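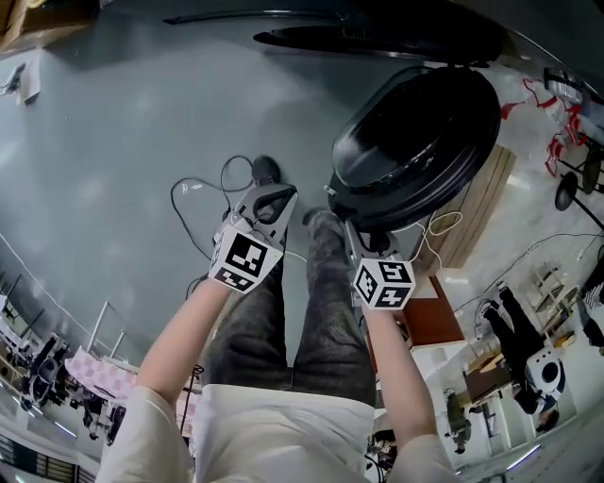

Chapter 2
Cotton, Wool and Everything Between: How Fibers Behave

Pick up any shirt and give it a tug. Does it stretch, or hold firm? Does it spring back? You have just run your first textile test, and you didn't even need a lab!

Every fabric starts with fibers, and fibers have personalities. Cotton drinks up water and gets stronger when it is wet - a wonderful trick that few other fibers can match. Wool is covered in tiny scales that catch on each other, so a sweater that gets too much heat and rubbing can shrink into felt. Polyester barely absorbs water at all, and that's why a running shirt dries so fast on the line.
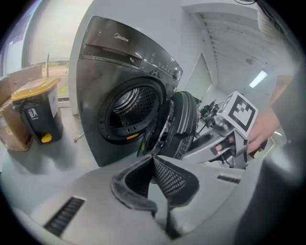

Denim will keep us company through this whole chapter. Most of it is woven in a twill, with each crosswise yarn stepping over by one as the rows go up, and those little steps make the slanted lines you can feel with a fingernail. In Section 2.1 we visit the Surkcombe mill, where the sample book holds 2,113 swatches (try to find two alike!). Then we look at the Kuren dye works and learn why indigo sits on the outside of the yarn and fades so beautifully.

Before you read on, find a care label marked 100 percent cotton and one for a blend. Keep both garments handy. You'll need them for the shrinkage activity on page 31.

Key terms: fiber, yarn, twill, felting, absorbency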